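Workshop > Notebook > Packing bench

June, afternoon

Sorting food packets into the divided tray. Going over the awkward ones before we settle the order for the Senivo list. White board on the wood base again, everything laid flat to begin with. Seasoning packet in the middle, orange packets to the left, tray on the right.

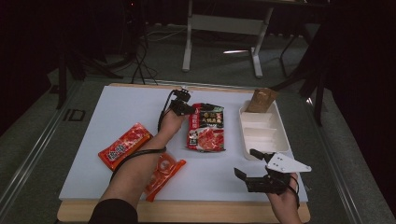
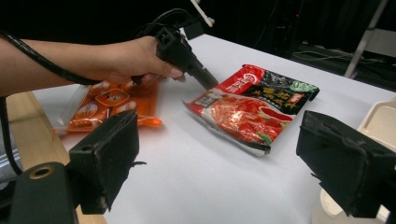
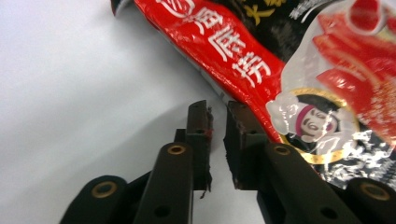

Packets

Hot pot seasoning: foil film, crimped edges, a seam that catches the light. Easiest to get hold of by a corner. In the middle of the panel it just dents. Weight shifts to the low end once it's up, so set it down low end first.

Orange, see-through with the rows of round prints: slippery. Try the small tab at the end before anything else.

Snack bag with the clear window and the red pieces showing: go for the crimped seal. The window side wrinkles and you lose it.

Brown pouch: stands in the upper end of the tray, leans a little. Fine as is.

Tray

Sections are shallow. Anything long rides up on the dividers. Would like to try the deeper Brivar one, if it ever leaves the Vostmont order.

To do
- 6 runs with the seasoning packet first, then 6 with it last
- swap left and right for the orange packets
- wipe board between sets, the film leaves marks
- write the order on the inside of the cupboard door

Filed under: Bench notes, Packaging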